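Farkedar's coffee corner is back, and I got there early

I have been moaning about the closed coffee corner at the Farkedar community hall since last winter, so when I heard it was opening again in December I put my shoes on and went straight over. Doors open at 7:30 in the morning now, a full half hour before the bus crowd, and there were already people in line ahead of me!

Lutfa Pramanik is running it three mornings a week. She told me the old setup got too expensive once the big machine broke down (the repair quote was 3,000, and the whole budget for the year was 800), so the new version is much simpler. Canned coffee, instant coffee, tea, juice for the kids, and paper cups you fill yourself. You drop what you can in the box by the door. I put in a few coins and then felt cheap and went back to put in a few more.

The hall people have also cleared the long wall where the old brochures used to sit, and I have to say it feels like a bigger room. Kolář, the paint shop on the corner, gave them a good price on the white.
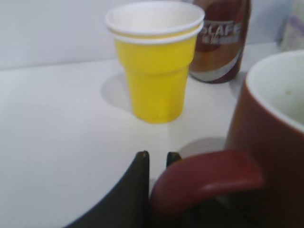 I'm a canned coffee person myself, mostly for the sugar, but I like it poured out so it lasts longer. My neighbor Wiesława Krawczyk thinks this is ridiculous and drinks hers black, from a mug she brings from home in her coat pocket. She stayed longer than I did, which never happens, and by the time I left she had signed up to bring poppy seed cake next week. I'll be there for that.

Lutfa counted 45 visitors on the first morning and 23 on the second, when it rained sideways until lunch. She'd like to add a fourth morning if the numbers hold up through the cold months. She is also looking for a small fridge, used is fine, and a couple of folding chairs that don't pinch your fingers. If you have either one sitting in the garage, leave a note at the front desk.

The corner closes at 11 so the choir can have the room. Parking is on the Grirkura side only, the back lot is still dug up. Bring your own spoon if you're fussy about stirring, they were down to the little wooden sticks when I was there and those were going fast.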